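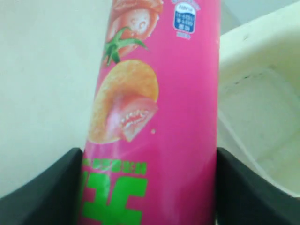
The shop that sells tomato chips in a pink can

The shop is called Rarnside and it is smaller than I expected. I came in the afternoon, in December, and the owner was on her knees at the bottom shelf, moving cans one by one to the front. She asked that I write "the owner" and leave out her name, as her customers know her anyway. Before this she worked for Storkodar, a wholesaler which brought in biscuits and snacks for supermarkets. Now she buys for herself, and almost everything she sells is salty.

I asked first about the tomato chips, as they were the reason for my visit. The can is a strong pink, with a shiny red tomato at the top, one big golden chip under it and a slice of tomato lying on the chip.

"People see the pink and they think it is something sweet," she said. "Strawberry, or maybe candy. Then they see the tomato and they put it back. Then they come again and take it. I watch this from the counter, it is my television."

She tasted it for the first time at Storkodar, where a sample box stood open in the kitchen for a week. Her colleagues did not like it. She ate most of the box alone.

"In this country tomato flavor means ketchup, or it means pizza," she told me. "This one is more like a tomato from the garden with sugar on it. My grandmother gave us tomatoes like this, on a plate, with sugar. I did not expect to find it in a potato chip."

Her first order was 40 cans. She paid for them with her own money and kept them in the hall of her apartment, under the coats. They were sold before the shop had a proper sign. The second order was 200, and this was a mistake, she says, because it was summer and the room behind the shop became very warm. The chips were still good to eat, but she did not like how they smelled when the can was opened, and she sold the rest for half the price.

Now she orders less and more often. The shelves are deep and made by Hrubý, a small joinery in the next street, and they were planned for cans. A bag you can push in anywhere, she explained, but a can needs its height.

"With bags I had always a fight. They fall, they slide, the one in the back is old and you don't see it. A can stands. You turn the picture to the front and it is finished."

She turns them every morning before she opens, and again in the evening if children have been in. She showed me how she does it: two fingers on the sides, a short twist, and never by the lid. I tried it and put mine not quite straight. She corrected it without saying anything.

We talked for a while about the labels. Many of her products have writing that her customers cannot read, and some of them are nervous about this. She puts a small paper card on the shelf with the flavor and the ingredients in English, and on the can itself goes a sticker, always on the back.

"I never put my sticker over the picture," she said. "Somebody drew this tomato. It has little shiny spots on the skin, look, and the green leaves like a star. For me it would be rude to cover it."

Does the picture tell the truth about the taste? She thought about this longer than about my other questions.

"The chip in the picture is bigger than the chip in the can. This is always so. But the fresh taste, yes, I think it is true. It does not taste like something cooked."

I wanted to know what people do with the empty cans. She keeps some for herself, for spaghetti and for knitting needles – one for the thick needles and one for the thin. A school nearby asked her for empty ones to make lanterns, and a customer stores his paint brushes in them. She washes hers with warm water and only a little soap, and leaves them open on the radiator for two days, otherwise the spaghetti smells of tomato. "With some pasta this would be okay," she added.

Her other good seller is Marko, a corn snack which comes in plain brown bags and which she does not find pretty at all. Last year she sold 500 bags of it and 400 cans of all flavors together. The bags pay the rent, she said, and the cans make people stop at the window.

At the end a boy came in with his father and stood a long time in front of the shelf. He asked if the pink one was spicy. She said no, it is a little sweet and a little sour, and that he could bring it back if he hated it. I asked her later if anybody has really brought one back.

"One woman, yes. The can was empty," she said. "She wanted to tell me she did not like it."

The shop is open until seven in the evening. The tomato cans are on the left side, second shelf from the top, next to the seaweed.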